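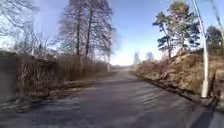
Low sun and the path camera

Our delivery cart does the run from the Godoy store to the Purnach workshop, and most of its winter stops come down to the camera. Heading into a low sun, the far end of an asphalt path goes nearly white and the cart slows to a crawl or parks itself. A few things that help:

Clean the lens cover first. Blow the grit off, then wipe with a damp microfibre cloth, middle outwards. No kitchen roll. A greasy film you can hardly see indoors will spread glare over half the picture.

Fit the hood. Ours is a strip of matt black card in a jubilee clip, 20 mm deep. Any deeper and it shows in the corners.

Check the tilt. Park on level ground, put a mark on the path 200 cm in front of the bumper and bring it to the bottom line on the setup page. If half the view is sky, the exposure follows the sky and the ground goes dark. We have settled on 9 degrees down.

Set exposure to weight the lower half. On the Ponura controller it is under Camera, then Metering. Save before you back out of the menu — it doesn't ask.

Teach the route twice, once in the morning and once after three. Bare trees and dry brush look quite different with the light behind them, and long shadows across the path can be read as kerbs.

Sweep leaves back from the kerb where they spill on to the asphalt. The cart steers by that edge and will drift if it is buried.

Screws on the Zindov bracket work loose on rough ground. Nip them up monthly from September, with a dab of medium threadlock. Don't overdo it, the inserts are only plastic.

Spare covers are in the drawer under the charger.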